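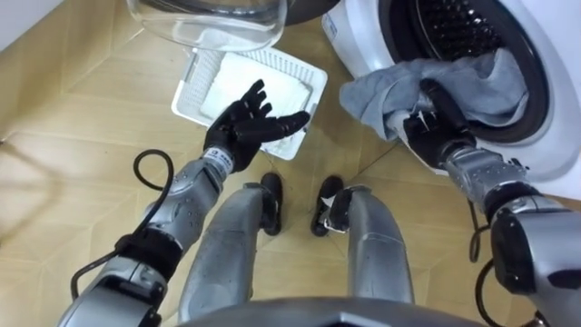 Front-loading washing machine

A front-loading washing machine is a household appliance that cleans clothes by lifting them a short way up and letting them fall, several thousand times, until they give up the dirt. The drum lies on its side and is reached through a round door at the front, an arrangement that saves water and asks the owner to kneel. It is the usual type in most European homes. In the United States it shares the market with the top loader, and supporters of each regard the other with mild pity.

How it works

The drum of a front loader turns on a horizontal axis, or one tilted slightly back. Water fills only the lower part of the outer tub. Raised ridges inside the drum, called lifters or baffles, carry the wet clothes toward the top, where gravity takes over free of charge. A top loader, by contrast, has to float or drag the whole load through a much deeper bath.

At the end of the wash the drum spins fast enough to press the clothes against its wall, and water leaves through the small holes. Extraction is where the design earns its price, as anything the spin removes does not have to be boiled off by a dryer later. It is also where a badly leveled machine begins its walk across the laundry room.

The door and its gasket

Putting a door below the water line is a bold decision, and the front loader has been paying for it ever since. The gap between tub and cabinet is closed by a flexible rubber ring, known as the gasket, boot or bellows. It must bend with the moving tub and still seal tightly against the glass. Its folds collect lint, hair, coins and the occasional baby sock, often missing for months.

The glass is bowl-shaped for a reason. The bulge pushes clothes back into the drum and keeps them from bunching against the seal. That it also offers a view of the wash is a side benefit, enjoyed mostly by cats and small children.

A lock holds the door shut during a cycle and for a minute or two afterward. Owners who have just noticed a dropped sock on the floor tend to find this period longer. 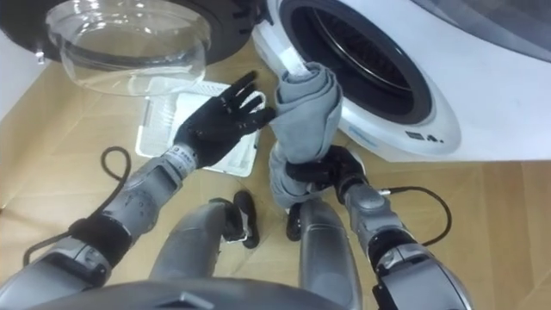 Odor and upkeep

The best-known complaint against the type is its smell. Low water levels, cool washes and too much detergent leave a film on the parts of the tub no one sees, and a tightly closed door keeps it comfortable. The standard advice is to leave the door ajar between loads, wipe the gasket, and run an empty hot cycle every month or so. Manuals have said this for decades, usually on a page that is never opened.

Detergent is a related trouble. Front loaders need a low-suds formula, as heavy foam cushions the falling clothes and spoils the whole plan. Most people pour too much anyway, on the theory that more soap is more clean.

Stacking

Because nothing opens at the top, a dryer can be placed above the washer with a bracket between the two, or both can be bought as a single tall unit. The result takes up the floor space of one machine and is popular in apartments, closets and any home where the laundry was an afterthought. The washer nearly always goes on the bottom, being much the heavier of the pair and the one that shakes.

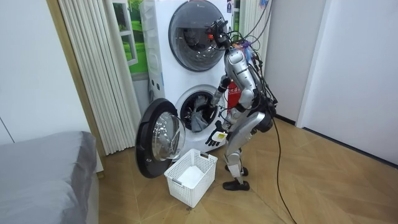

The drawback is reach. Dryer controls may sit well above the eye level of a shorter adult, while the washer drum stays near the floor, so that a single load calls for both stretching and crouching. Side-by-side owners solve half of this with pedestals – drawers sold separately, at prices that suggest fine furniture.

See also

Clothes dryer
Laundry detergent
Sock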